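The arm in the back room

Oduor Nyaga started building his robot arm in October, on the floor of the back room at Skodex, a shared workshop with 50 members and one decent pillar drill. He pays monthly for a shelf and a key. The bench space goes early on a Thursday evening, so he works on the floor.

The arm has 4 joints and is meant to sort parts into trays. Nyaga calls it Mushi. The first version had printed joints that flexed under their own weight, and he scrapped it. The second uses bought bearings and a secondhand power supply, and it holds its position well enough to be worth programming.

Nokuthula Swanepoel wrote the control software. She fits it in after work and keeps a log of every test move. By the time I visited, the log had reached 3978 entries, of which 2698 were marked as good. Most of the bad ones came down to wiring - a loose plug at the wrist accounted for a whole week of them.

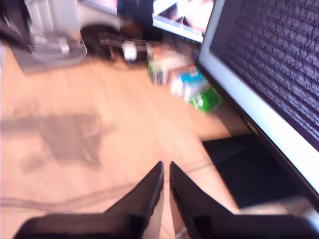

Wiring is still the job Nyaga likes least. He wants every lead clipped along the arm before he lets it run at full speed, and he has changed the route twice. For now there are thin cables lying across the floorboards on either side of the black gripper fingers, and he steps over them without looking down. Swanepoel would like them in a proper sleeve.

The next part is a better wrist joint, which Nyaga has drawn but not cut. He has booked the drill for Thursday, from seven until the building closes.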